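Memory bandwidth, and not clock speed, set the limit in most of our runs. On the Drendo board, raising the clock from 200 to 1000 MHz shortened the sorting job by less than half. The Lenz board behaved the same way – its larger cache helped only with short input lists.

**Figure 3.** Metal bin on the wooden work surface, with objects in or over its floor.
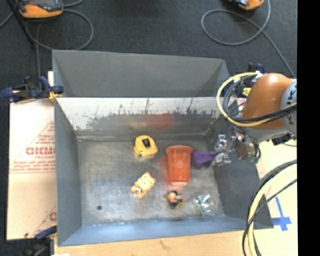

## 4.2 Power draw

Power was logged at the supply for each of the 3747 jobs. Voß's correction for idle current was applied to both boards. We dropped 905 jobs in which the Pikix logger missed its start mark. The remaining jobs show that power rises faster than speed above the middle clock setting.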